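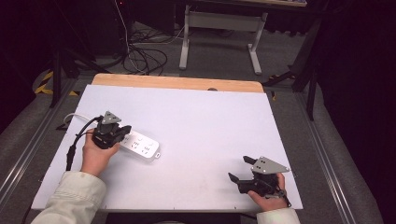 Section 7. Placing the Power Strip and Caring for the White Board

Category: Workroom Furniture / Set-up and Care
Reading time: 7 minutes

7.1 Scope

This section applies to the Toltden worktable when it is used with the loose white board and a surface-mounted power strip. It covers the preparation of the board, the position of the strip, the routing of its cord, and the routine cleaning of the work surface. Assembly of the table legs and leveling of the top are covered in Section 2 and must be completed first.

The board is supplied separately from the table. It rests on the wooden top and is not glued or screwed to it. The rounded edge of the tabletop should remain uncovered on the side from which the board is normally lifted.

Warkon supplies the strip with a mounting tab. Where a strip from another maker is used, the fixing instructions of that maker take precedence over those given in 7.4.

7.2 Before You Begin

CAUTION: The power strip must be unplugged from the wall outlet throughout this procedure. Switching the strip off is not sufficient.

CAUTION: Do not use a strip with a cracked housing, a loose socket, or a damaged cord. Remove it from the room and label it for disposal.

Have the following ready:

- the power strip, with nothing plugged into it
- two screws of the size stated on the strip's packaging sheet
- a hand screwdriver (power drivers may crack the mounting tabs)
- a soft pencil and a ruler
- two soft cloths, one of them dampened with water
- cord clips, if the cord will run under the tabletop

Cords already lying on the floor beside the table should be gathered and moved away from the place where the user will stand. Where the floor carries hazard tape, cords are to be kept on the far side of it.

7.3 Preparing the Board

1. Lift the board off the table and wipe the wooden top underneath. Grit left between the two surfaces will scratch both of them and may cause the board to rock.

2. Set the board back down and slide it until it sits square to the long side of the table. Press on each corner in turn. If any corner moves, lift the board and check underneath it again.

3. Wipe the upper face with the dampened cloth, then with the other cloth. Work from the far side toward yourself.

4. Look across the surface at a low angle. A board in good order is smooth and evenly pale, with no raised spots or open scratches. In cool light the white may take on a faint bluish cast - this is normal and does not indicate wear.

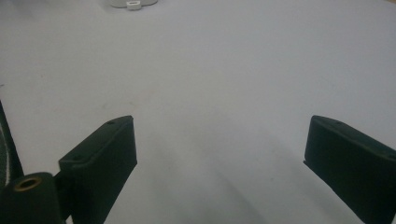

5. Mark the intended position of the strip lightly in pencil. The near end of the strip should be at least 200 mm from the front edge of the board, so that plugs and cords do not intrude on the area used for handwork.

6. Check that the cord reaches the wall outlet from the marked position without being pulled tight. Move the mark if necessary. Extension cords must not be used to make up the distance.

7.4 Positioning and Fixing the Strip

1. Lay the strip on the board with the sockets facing upward. Hold it by the ends of the housing and never by the cord.

2. Turn the strip so that the cord leaves toward the side of the table nearest the outlet. The strip may lie parallel to the edge of the board or diagonally across it. A diagonal position gives more room for large plugs but takes up more of the surface, and is best kept for temporary use.

3. Plug in, one at a time, the adapters that will be used, with the strip still disconnected from the wall. Confirm that no adapter overhangs its neighbor or lifts the end of the strip. Remove them again before continuing.

4. For temporary use, no fixing is required. Proceed to 7.5.

5. For permanent use, mark the screw positions through the mounting tabs. Check the length of the screws against the combined thickness of the board and tabletop. The points must not come through underneath.

6. Start both screws by hand and tighten them alternately. Stop when the tabs are flat against the surface. Overtightening will bend the tabs and may distort the housing.

Note: A board with a strip screwed through it into the tabletop can no longer be lifted for cleaning. Users who need to lift the board often should fix the strip to the board only, with shorter screws.

7.5 Routing the Cord

1. Lead the cord over the nearest side of the board in a single gentle curve. It should not cross the working area.

2. Clip the cord to the underside of the tabletop where it will stay in place for longer than one day. Leave a little slack beside the strip.

3. Keep the cord apart from any other cables that hang over the same side. Where white and black cables run together, tag each at both ends.

4. Connect the strip to the wall outlet last. Test each socket with a small appliance before the table is put into service.

CAUTION: Do not connect one power strip to another. Do not use the strip with heaters or kettles.

7.6 Cleaning and Marks on the Surface

The board should be wiped at the end of each working day and cleaned fully once a month. Disconnect the strip from the wall before any damp cleaning, and keep the cloth well clear of the sockets.

Pale surfaces show light smudges sooner than dark ones. Faint yellowish marks or a slightly discolored patch affect appearance only, and do not call for replacement of the board. Treat them as follows:

1. Wipe the mark with a cloth dampened in warm water and a drop of dish soap. Rub in small circles without pressing hard.

2. Leave for two minutes, then wipe again with clean water.

3. Dry the area fully before the strip is reconnected.

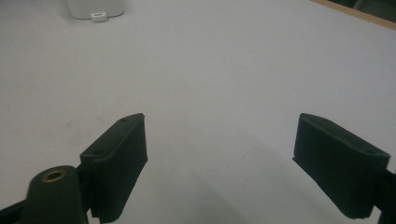

Abrasive powders, steel wool, and solvent cleaners must not be used at any stage, as they dull the matte finish and make later marks more difficult to remove. If a mark remains after the second treatment it may be left as it is. The board may also be turned over where no strip has been fixed to it.

A board should be replaced if it is warped, if it has swollen at an edge, or if a scratch can be felt with a fingernail in the area used for handwork. Replacement boards are ordered under part number 49, and the old board may be returned to the Trastelia depot with the packaging of the new one.

7.7 Records

Enter the position of the strip and the type of fixing (temporary or permanent) on the table card. The card is kept with the keys to the workroom.

Text: Oldřich Slanina. Technical review: Amado Policarpio. Revised September.

© Warkon Workroom Furniture, Trastelia | Contact Customer Service | Back to top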